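Cómo comprobar si un brazo robótico sirve para una tarea de cocina

Antes de decidir si una máquina puede quitarle trabajo a alguien en la cocina, conviene probarla con una tarea pequeña y repetirla muchas veces. La que usamos en Rakena es pasar grano crudo de un cuenco a un vaso metálico con una cuchara. Una persona lo hace sin mirar. Para un brazo con pinza de dos dedos es una prueba bastante completa: hay que agarrar un objeto fino, meterlo en un material que se mueve, levantarlo nivelado y vaciarlo en una boca estrecha.

La guía sirve para cualquier brazo de sobremesa. No hace falta un laboratorio. Necesita una mesa clara, una bandeja con reborde, un vaso, un cuenco y una cuchara que no le importe rayar.

1. Prepare la mesa

Coloque la bandeja delante, en el lado más cercano a usted, y los recipientes justo detrás. El cuenco debe tener una boca más ancha que la cabeza de la cuchara, con margen de sobra. Llénelo bien; con poco grano la cuchara rasca el fondo y el brazo se detiene por exceso de fuerza.

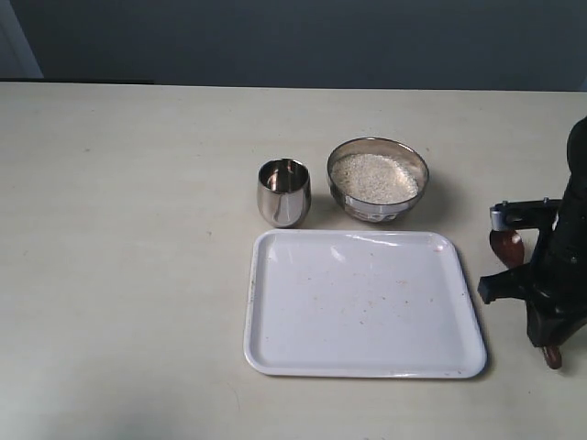
Mida la distancia entre el vaso y el cuenco y apúntela. Si mañana los coloca dos dedos más allá, los resultados de un día y otro ya no se pueden comparar. Nosotros marcamos las posiciones con lápiz y las repasamos cada jueves.

2. Elija la cuchara

El mango decide casi todo. Uno plano y delgado se le gira a la pinza en cuanto la cuchara pesa. Uno grueso se agarra mejor, pero cuesta más cogerlo si está apoyado en plano. Empiece con la cuchara tumbada y, cuando eso funcione, pruebe a dejarla de pie dentro del vaso.

3. Haga la primera pasada a mano

Guíe el brazo despacio por todo el recorrido y guarde los puntos: aproximación, agarre, entrada en el grano, salida, vertido y regreso. Con 7 puntos suele bastar. Añada una pausa corta después de la salida, para que caiga lo que sobra encima del cuenco y no por el camino. 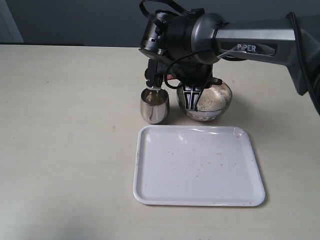 Los dedos de la pinza ocupan más de lo que parece sobre el papel. Si pasan por encima de un recipiente mientras agarran algo en el de al lado, suba el punto de aproximación unos centímetros. Un cuenco volcado le cuesta diez minutos de escoba.

4. Repita y cuente

Una demostración buena no dice nada. Haga la tanda entera sin tocar la mesa y anote cada intento como válido, válido con derrame o fallido. En agosto hicimos 302 intentos y 94 terminaron con grano fuera del vaso o con la cuchara mal agarrada. No cambie la velocidad a mitad de tanda.

5. Pruebe la recogida

Dejar la cuchara en la bandeja y volver a cogerla es donde más se falla. Baje el dedo inferior poco a poco hasta tocar el mango y cierre después. Si aprieta antes de tiempo, la cuchara resbala y hay que recolocarla a mano, y ese intento cuenta como fallido. 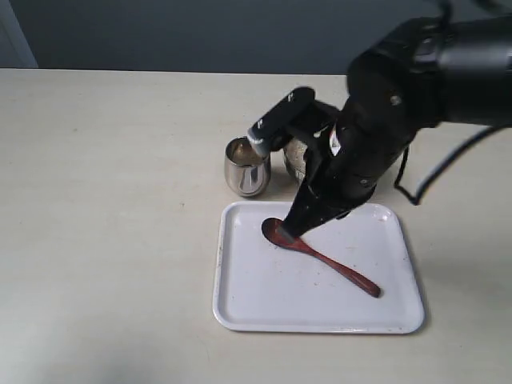 Entonces, ¿pueden ya?

Depende de la tarea. Para servir siempre la misma ración, desde el mismo sitio y en el mismo recipiente, un brazo así puede valer en un obrador pequeño, con alguien cerca. Para una cocina doméstica, donde la cuchara nunca está donde ayer, yo todavía no lo compraría. Antes de dejarlo sin vigilancia pediría 1,000 intentos seguidos con muy pocos derrames, y no hemos llegado.

Ashton Prendergast

Comentarios (3)

bokeck_taller
Nosotros hacemos algo parecido con tornillería y el agarre en plano también es lo peor. Lo arreglamos a medias con una cuña debajo de la pieza.

Marisa L.
¿El derrame lo pesáis o solo lo apuntáis? Con grano fino me parece que a ojo se escapa mucho.

Ashton Prendergast
Marisa, de momento solo lo apuntamos. Pesarlo sería mejor, pero alarga mucho cada intento.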